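Workshop tips: collecting night driving examples with a small ground robot

These tips come from our winter of recording at Sisdale. We are a small workshop, and we teach a wheeled robot to follow paths and streets by showing it how a person drives it. The person holds the remote control, the robot saves what its camera sees together with the steering commands, and later the learning program studies both. I write down what I would have liked to know in the first month. Some of it is very simple. Please take what is useful for you.

Before you leave the bench

Charge everything in the afternoon. I mean the robot battery, the remote control, the spare battery and the telephone of the person who walks with it. In February our batteries gave much less than in summer, and Bradley Sedgwick carried the robot home in his arms two times before we learned to bring the spare one.

Clean the lens with a dry soft cloth, and then look at it from the side with a small lamp. A finger mark which you don't notice in daylight will make a long smear from every street light.

Check the free space on the storage card. We keep the rule that a card with less than 100 gigabytes free does not go outside. It is annoying to walk to the end of a road and find that only the first half was saved.

Set the clock of the robot and the clock of the remote control to the same time. If they are different even by half a second, the steering command will belong to the wrong picture, and the program learns to turn late. We lost a full evening of driving this way. The files looked perfect, and only Imogen Heywood saw that in every bend the wheels moved after the bend had started.

Write the name of the route on a paper label and put it on the card case. Names like "new route" or "test again" are not names.

Choosing the route

Walk it first without the robot, in the dark, with the same shoes you will wear later. Look for drain covers, loose gravel and low steps. At daytime you see them easily and then you forget them.

Try to have both lighted and unlighted parts in the same drive. If all examples are from bright streets, the robot will be lost when only its own headlight shows the ground. Our best training route starts on a road with a grassy bank at one side and a raised curb at the other. The road has no lane markings, so the driver must keep a steady distance from the curb, and the curb becomes the thing the robot learns to follow.

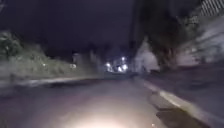 Driving so that the examples are good

Drive a little boring. The program copies you, also your bad habits. If you move the stick left and right all the time with small nervous corrections, the robot will shake in the same way. Hold the stick with thumb and first finger together. This helped Derek Furnival more than any setting in the software.

Slow down in the dark parts. The camera needs more time to collect the light, and when the robot moves quickly the picture becomes smeared. You should keep some smeared pictures, the robot will meet them in real life also. But if all of your dark examples are blurred, the edge of the road is hard to learn from them.

Make mistakes on purpose, but save only the correction. Stop the recording, steer the robot toward the edge, start the recording and drive back to the good line. Without such pieces the robot has never seen what to do when it is too near to the curb. Do this from both sides of the road. In our first set we had them only from the right side, and the robot drifted to the left and stayed there.

Do not turn around while recording. A three-point turn in the middle of a straight street is a very confusing lesson. Press stop, turn, wait for two breaths, press start.

Drive every route in both directions. The lights are in other places, the curb is on the other hand, and for the learning program it is almost a new street.

Keep the same headlight setting during one drive. If you want to have examples with the light low and with the light high, make two drives and write it on the label.

Streets with buildings

Between buildings the light is more difficult than on an open road. A strong lamp makes the camera close down its exposure, and the ground beside it turns darker in the picture. Then you pass the lamp and it opens again. Lock the exposure if your camera allows it, or drive past the same lamp several times at different distances. We do the second, our camera does not have a lock.

Parked things need attention. Vehicles along a wall can be one dark shape at night, and the driver sees them better than the camera does. Give them more space than you think is needed, because the robot will later judge from the picture only.

Look also at the part of the robot that is inside the picture. If the camera sees the top of the body, fix the camera well, so this part stays always in the same place. Gemma Hollis puts a thin line of paint marker at the camera bracket. When the line does not meet, somebody has touched it, and she adjusts it before the next drive. 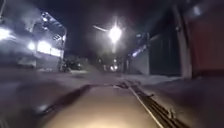 On the street part of the route, with the street lamp ahead and the top of the robot in the camera's view.

After the drive

Copy the card the same evening, before tea. Make one copy on the workshop computer and one on a separate disk. Do not erase the card until somebody has opened files from both copies and looked at them. A copy that was never opened is only a hope.

Watch the recording at double speed and write down the bad parts with their times. We use a simple text file with one line for each problem:

start time, end time, what happened, keep or remove

"Keep" is allowed for a problem. A sudden bright light is a problem for the eye but a good lesson for the robot. "Remove" is for when the driver was confused, the radio connection was lost or somebody lifted the robot.

Do not throw away the removed parts at once. Move them to another folder and decide after a month. Our list has 436 pieces in the good folder now, and several of them came back from the other one after we changed our mind.

Give the labels one spelling. Dorothy Lightfoot found "kerb", "curb" and "crub" in our notes, and the search program treated them as three different things. She made a short word list, which hangs over the desk, and new words are added only by pencil and after asking.

Keep one route apart and never train with it. Ours is the Ellstead loop. We use it only to test if the robot has really learned or if it just remembers the places. It is a big temptation to use these recordings too when you are short of examples. Don't do it.

Small things for the bag

A dry cloth in a closed plastic bag. A pencil, as my pens stopped writing in the cold. A head lamp with red light, so the driver can read the label and still see in the dark after. Elastic bands. Spare gloves with thin fingers; with thick ones you can't feel the middle position of the stick. Wheel key, the short one, which is always missing from the drawer at the left.

If the wheels are dirty when you come back, let them dry and brush them the next morning. Wet mud goes into the bearing when you rub it.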